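Nollumico Brings Hand-Held Gripper Tools to the Laundry Work Behind Its Home Help Service

Home helpers are now recording how they handle everyday clothes, and they have a real say in which chores a machine takes on first

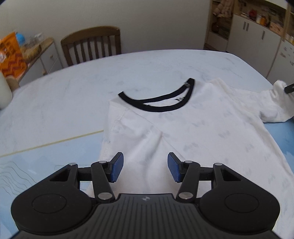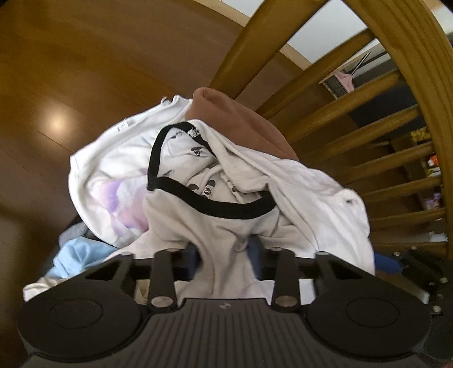
Clothes handling with the hand-held gripper tool

CANDASSTEAD, November – Nollumico, the home help company based in Candasstead, has started a program that puts its own home helpers in charge of teaching robots to sort and fold clothes. The work uses hand-held gripper tools set up by automation firm Schmieder. Helpers pick up the tool, do the chore with it at a normal pace, and the recording becomes training material for a folding robot now being built at Schmieder's shop in Evport.

The company has made 2,053 recordings so far, all of them by people who fold clothes for a living. That is the part we are most excited about! Folding looks simple until you try to explain it. A T-shirt on a table is one job, and a heap of mixed clothing is quite another. Sleeves bunch up, collars turn under, and a small shirt can disappear inside a bigger one. Our helpers deal with all of this without stopping to think about it, and their know-how has never been written down anywhere.

What changes for staff

Recording is paid time and counts as part of the regular shift. Each helper who joins gets two training sessions with the tool, the first on flat items and the second on piles. After that they choose when to record, and they can hand the tool to a coworker whenever their wrists need a break. Nobody is asked to record every day.

Laundry takes up almost 3 hours of a typical shift at Nollumico, and it is the task helpers most often ask to share. Once the folding robot is ready, it will take the plain, repeated items: T-shirts, towels, pillowcases. Helpers will keep the baby clothes, the knits and anything a family has asked to have done a certain way. The hours freed up stay on the schedule and go to cooking, errands and time with clients. Nollumico has put in writing that no one's hours will be cut as a result of the program.

Helpers also get a vote on what comes next. At the Thursday shift meeting they go over the week's recordings with Schmieder's engineers and point out what the tool makes hard. Two changes have already come out of those talks – a softer grip setting for knits, and a shorter checklist before each recording. Both were in use within the month, and the second one was very well received!

There are still things to work out. The tool is slower than bare hands, and it takes practice to pick up one layer of cloth and leave the next one lying. Small sizes are fiddly. Socks have been put off until spring, and we will report on them when there is something to report.

Schmieder plans to bring the first folding robot from Evport to Nollumico's Candasstead training apartment for a trial run, with helpers working next to it and marking each finished item as good or needing another try. Dates will be posted on the staff board and on the Nollumico news page.

About Nollumico

Nollumico provides cooking, cleaning and laundry help to families and older adults in Candasstead and Evport.

Press contact: Nollumico News Desk, Candasstead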